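Po-yen Chu bought the servos first and worried about the rest later. They came in a box of odd lots from Stoltel, and they sat under a bench at Tai, the shared workshop where he spends most Saturday mornings. The arm he built from them is called Skusto. It has cost him $400 so far, including $210 for motors.

The arm's job is a child's puzzle: pick up a block, carry it to a board and put it in the right hole. Chu picked the task for its small tolerances. A gripper that is a little off will set a block on the rim, and the error is easy to see from across the room.

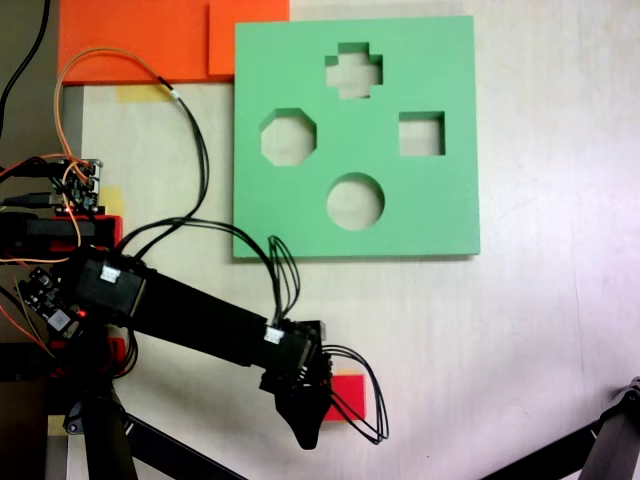
The arm, a red and yellow block and the green foam sorting board.

Most of the winter went to wiring. The first harness was too short, and the wrist pulled a connector loose whenever it turned past a certain point. Chu recut the cables with plenty of slack and has left them long. He admits they are ugly. He would like to sleeve them, but every week something has to come off again.

The software was easier. He started with Cellitz, a free motion package, and threw out half of it. What remains moves each joint to a stored position, waits 200 milliseconds and checks where the joint ended up. If the reading is off, the arm backs up and tries once more.

By March he was running sets of 20 tries and writing the results in a notebook. Lowering the block straight down is still the hard part.

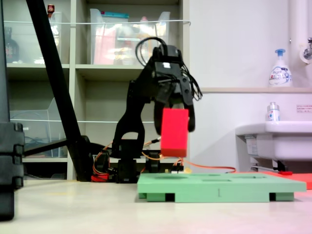

Edvin Myklebust thinks the waiting is the weak spot. He would read the joints the whole way down and slow the last stretch, even if that means a new controller board. Chu has priced the board and is holding off until the wrist stops drifting.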